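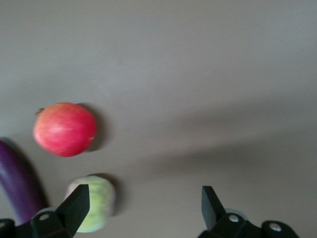 My grandmother left me a clock that told the truth once a day. It didn't say when.

This is a long one. I wrote it on the night ferry to Hemmont and I'm posting it in pieces.

The clock came in a shipping crate stuffed with newspaper. The customs form valued it at 27 crowns. Under "contents" she had written, in her own hand, "clock, talks."

She'd been dead two weeks by then, so I couldn't call and ask.

I put it on the shelf over the radiator. It ran four minutes slow. For the first day it said nothing at all and I figured the form was one of her jokes.

Second day, I was brushing my teeth and a voice from the other room said, "The landlord has a key to your mailbox."

I changed the lock on the mailbox. After that I started getting letters I hadn't known I was missing. One was from the Jurić Institute, offering me a job. It was dated November and it was now spring.

I called them anyway. The woman on the phone said the position had been filled, then unfilled, and could I start in the morning.

The Jurić Institute keeps records of towns that have moved. Most people think towns stay put. Most do. There are 1,835 in the main register that have shifted at least a mile, and a smaller book for the ones that went somewhere and never came back.

My job was to type up the cards. Name of town, where it was, where it is, what got left behind. Usually it was wells. A town can't take its wells.

I liked the work. Quiet building, decent coffee, a window over the canal. I had a desk lamp with a green shade and my own stamp.

The clock kept on at home. "It will not rain." "That soup is fine." "Your sister was right about the car." I wrote them down in a notebook, one a line, with the time next to each. No pattern to the times that I could find.

Then one evening it said, "Wondero is on its way here."

I knew that name. It was on a card in the smaller book. Population at last count 3,344. Left its valley one night with the lamps still lit. What got left behind: two wells, a church step, one child, aged six, asleep at a neighbor's farm.

The card gave the child's first name. It was my grandmother's.

She never told any of us. She said she was from "up the line," and when we asked which line she said the one that closed.

I took the clock to work in a bag the next day and showed it to my supervisor. She listened to it tick for a while. She said towns don't come back for people. They don't know how. It's like asking a river to go find a bucket.

The clock said, "She's never seen one do it." Which was true, since that was all it could say. It also wasn't a no.

My supervisor let me take the rest of the week off.

I went through my grandmother's boxes again. Button tin, tax papers, a train ticket never punched. The ticket was from Hemmont to Zolteo, one way, and on the back she'd drawn a map of a square. A bakery, a pump, a house with a cross through the roof. Next to the house it said "ours."

I'd never heard of Zolteo. It wasn't in the main register and it wasn't in the smaller book. I looked three times.

I asked the clock out loud. I'd never done that before. I said, is Zolteo what they call Wondero now?

It waited nine hours. I fell asleep in the chair. At ten past four it said, "They had to call it something."

So that's why I'm on the ferry. The clock is in my coat with a sock around it to keep the glass safe. There's a man asleep across from me and a crate of hens by the door.

I can see lights ahead that I think are Hemmont. There's a second set of lights to the left of them, lower down, close to the water. I asked the deckhand what town that was.

He looked for a long time and said it must be new.

Part two when I have it. I don't know how long it is yet - I'm still typing it up from the notebook, and my handwriting got bad once the boat started rolling.

September 10, 2024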